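Stitetti Home Claims Portal — Support
Ticket: Excess shown wrongly on escape of water claims
Raised by: Larasati Tambunan, claims desk
Status: Resolved

Customer has a buildings policy with a 40 pound standard excess and a higher one for escape of water. She reported a leak under the bath and filled in the claim form online. The summary page showed the standard excess. The letter that went out the next morning showed the escape of water excess. She rang to ask which was right.

The policy schedule says the higher figure applies. The letter is correct and the portal is wrong. I have told her so and noted the call on her file. Please find out why the portal is picking up the wrong line.

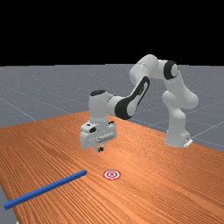 Fitriani Latuheru: I have had the same thing on a Stokberg policy. Mine was a burst pipe in the loft and the portal gave the standard excess there too. Storm claims look fine. Could it be anything where the customer picks "water" from the first menu?

Yes, it is the first menu. "Water" covers both flood and escape of water, and the portal looks up the excess before the customer has answered the second question. With nothing to go on it falls back to the standard amount. When the second answer comes in, the cause of loss is updated but the excess is left alone.

Steps tried:

Cleared the saved form and started again. No change.

Chose "water", then "escape of water", then went back a page and forward again. The correct excess appeared. So the lookup works, it is just run too early.

Repeated with a flood claim on a test policy.
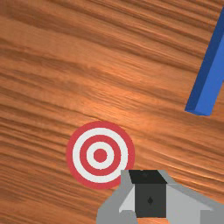

Same result, standard excess shown until the page is reloaded. Subsidence is not affected — it has its own entry in the first menu.

Temporary advice to the claims desk: read the excess from the schedule and ignore the summary page for any water claim. Do not edit the figure by hand in the portal, as this stops the letter from printing.

Dewanti Liem asked whether any payments had gone out wrong. Payments are worked out from the schedule. 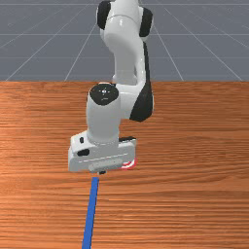

The portal figure is never used for them. I checked a settled claim for 3000 pounds and another for 2000 pounds, and both had the right excess taken off.

Fix: the lookup now runs again each time the cause of loss changes. Put on the test site first, and Adi Wattimena went through six claims, covering bath, loft, kitchen and flood. All matched the schedule. Moved to live after close of business.

One thing left over. Claims started before the fix and saved as drafts still hold the old figure.

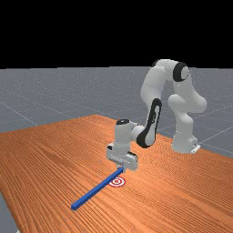
Opening the draft and pressing "Save" on the cause of loss page corrects it. Customers do not need to do anything, as the desk will do this when the draft is sent in.

Larasati has phoned the customer back and she is happy with the explanation. Closing.

Last updated: July 16, 2018

Related tickets
Contents limit missing from renewal letter
Siregar policies: joint holder's name not printed
Cannot attach plumber's report to a claim
Alternative accommodation dates rejected as too long

Contact the support desk | © Stitetti | Back to top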